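Groriteck Community Forum
Data Collection > Demonstration recording
Thread: Wrist view blocked at close range: keep or discard?

dmt_lab2
Dodmont site, posted 22nd November

Colleagues are asked for their views on a matter of recording policy. Our present set holds 2,984 demonstrations. On review, a number of them contain stretches in which the wrist view is largely taken up by something very near the lens, so that the object of interest is only partly in sight. The Brirano guidance says that such episodes "should be considered for removal". It gives no limit and does not say who is to do the considering.

The frame attached is typical of the stretches I mean.
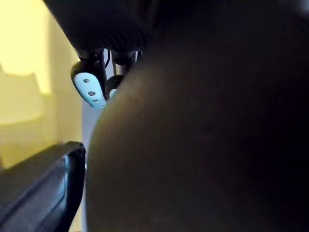 We have so far kept every episode of this sort, provided that the operator completed the task and the fixed view was recorded throughout. I should like to know whether other sites do the same before we submit the set for training.

kermani_ops
We do not. At Kermani an episode is withdrawn if the wrist view is obstructed for more than 3 seconds. The rule is simple to apply and two reviewers will reach the same answer, which was not the case under our earlier wording.

In your frame the right half is a smooth rounded form and very little else. I do not see what a policy is meant to learn from it.

tallis_row
I must disagree with the above. The pale piece with the three holes is still in sight, and so is the gripper finger at lower left. That is the pair one would wish the policy to attend to. A rule based on time alone would throw this away together with frames that show nothing at all.

There is a further point. Obstruction will occur in use as well. If all such episodes are taken out, the policy will meet the condition for the first time when it is running.

kermani_ops
The finger is blurred and the second pale piece is a sliver. I accept the general argument about conditions in use, but it is an argument for recording obstruction on purpose, with a label, and in known amounts. It does not support keeping whatever happens to come in.

dmt_lab2
Both points are noted. Would a label meet the objection? We could mark the start and end of each obstructed stretch and leave the episode whole — the training side could then mask those frames or not, as it saw fit.

brn_archive
The upload form already has a field for this, under Episode notes, tab 4. It is seldom filled in. Please use "view_partial" and not free text, as free text is dropped on import.

kermani_ops
I would support that, on condition that the 2 reviewers mark the stretches separately and any difference is settled before upload. Our own rule will stay in place until the November review.

tallis_row
Agreed as to the label. I remain of the view that the time limit is too strict for close work and will raise it at the review.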